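Hanging a Framed Print on an Interior Wall
Prestville Housing Office, Resident Guides
Last revised 5 January 2022

Residents may hang framed prints, posters and small mirrors in any room of the home without written permission, provided the total weight of each item does not exceed 20 pounds. Heavier items require a visit from the maintenance desk. Requests may be made by telephone at extension 138.

What is needed

A tape measure, a pencil, a small level, a hammer and two picture hooks rated for the weight of the frame. Hooks may be collected from the Cisitz Street office during opening hours. Adhesive strips are permitted in the Wostum and Nepia buildings only, where the walls have a washable finish.

Before starting

Weigh the frame with its glass and mat in place. Check the back for two hangers set at the same height. A frame with a single center hanger will shift whenever a door is closed nearby, and a second should be added before the frame goes up.

Do not drive nails directly above or below a light switch or outlet, as cables usually run straight up and down from these points.

Marking the wall

1. Choose a height. The middle of the print should sit 57 inches from the floor in rooms where people mostly stand. Above a sofa, leave 8 inches between the back of the seat and the bottom of the frame.

2. Measure the distance between the two hangers on the back of the frame.

3. Measure from the top edge of the frame down to the hangers. Note this figure separately; it is the one most often forgotten.

4. Transfer both measurements to the wall in light pencil, and join the two marks using the level.
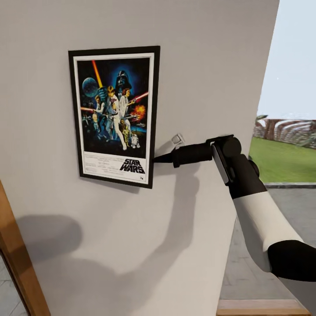
A resident of the Nepia building wrote that measuring down from the ceiling had given her a crooked result twice, and that the level alone had put it right. Ceilings in the older buildings do slope, and the office asks that all heights be taken from the level line.

Fixing the hooks

5. Hold the first hook so that its lower bend rests on the pencil mark. The nail enters the wall above the mark.

6. Tap the nail in at the angle set by the hook. Stop when the hook is flat against the wall.

7. Repeat for the second hook, then hang the frame and place the level along its top edge. Small differences may be corrected by wrapping tape around one hook.

Moving out

Remove all hooks and leave the nail holes unfilled. The office fills and paints them at no charge. Holes wider than a pencil are charged under Schedule B of the tenancy agreement.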